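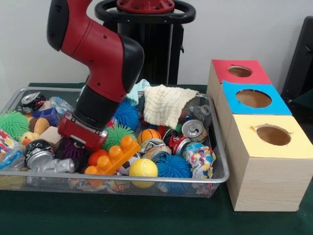
*Toys and household odds and ends in a wire-mesh tray.*

**The Bin Situation**

Every January I decide to become a person with a system. I've learned to wait until December to report on it, by which time the results are in and the containers have been repurposed.

This year's system came from Cadico, the storage store that opened out past Mernska in what used to be a furniture showroom. It's 3,000 square feet of empty boxes. I went in for one drawer divider and came out with a cartful of bins, a bag of clip-on labels, and a membership that earns me points toward more bins.

The Cadico approach is simple enough. You empty a room onto the floor, sort everything into categories, and give each category a home. The leaflet says this takes an afternoon. I did the hall closet first, and by dinnertime I had the following categories: batteries (good), batteries (unknown), string, things that belong to the vacuum, things that may belong to the old vacuum, and Other. Other was the size of a golden retriever.

I'm told that a large Other means you haven't thought hard enough about your categories. So I thought harder, and produced Other (Soft) and Other (Hard). This felt like progress for a couple of weeks.

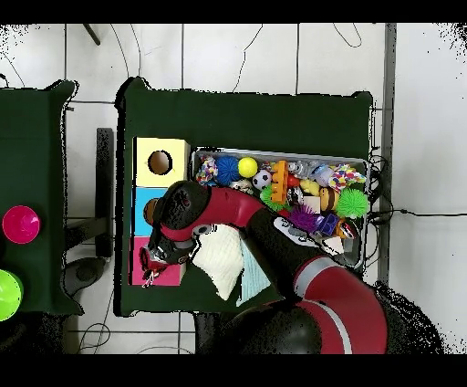
The trouble starts when somebody else has to use the system. I live with people who are perfectly bright in most areas of life, and every one of them will stand in front of a bin marked TAPE and put scissors in it. I asked why. "They go with tape," I was told, and I had no answer, having spent much of my life looking for scissors so I could use the tape.

I tried clearer labels. I bought a Flison label maker, the kind with the tiny keyboard, and for most of a weekend I labeled everything that held still. The label maker itself has a label. So does the drawer it lives in, though it isn't in there now and I couldn't tell you where it went.

Then there's the question of lids. Bins with lids stack, and stacked bins look wonderful from across a room. They also mean that anything in the bottom bin has effectively been donated to the house. We own a fondue set that I'm confident is under the holiday napkins, which are under the camping plates, which are under the bin I sit on to put my boots on. Fondue has been suggested twice this year. Both times we had soup.

Open containers have the opposite problem. Put an open basket on any flat surface and it'll be full by bedtime. I left one on the kitchen counter for the mail, and within a day it held the mail, a bike light, half a box of birthday candles, a glove, and a coupon for 50 cents off a brand of mustard that none of us likes. I've moved that coupon to four different places. I can't seem to throw it out. It doesn't expire until spring. 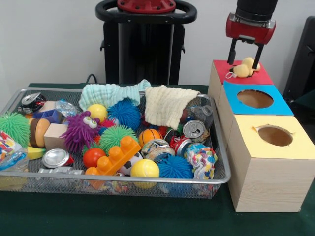
*Lorna Tredwick*

Readers of this newsletter have views on storage, as I found out when I mentioned the closet in the fall issue. One letter recommended clear bins, so you can see what you're ignoring. Another recommended colored bins, one color to a family member, and admitted in the last paragraph that all of the green household's things were in the red one. A reader on Kirkegaard Road keeps a numbered inventory in a notebook and is up to item 806, a spare doorknob. I'd like to visit that house. I'd also like to be warned before it visits mine.

The suggestion I did try was the overflow tub. You put the homeless objects in it, close it, write the month on the top, and give away whatever you haven't gone looking for after half a year. Ours says June. I opened it last week with a charity bag in one hand and found the good flashlight, the passport photos, the other glove, and the manual for the label maker. The charity bag is now in the tub.

So the tally for the year: the hall closet has held up, mostly by being kept shut. The string is still with the string. The batteries have merged again, and finding a good one is back to being a matter of luck and the TV remote. I have enough Cadico points for a free bin, medium, with lid, and they've emailed to say the points run out at the end of the month.

I'll probably go. I could use something to keep the spare lids in.

Letters on garages are welcome for the next issue. Please keep them under a page, and please stop sending me photographs of pegboards. I've nowhere to put them.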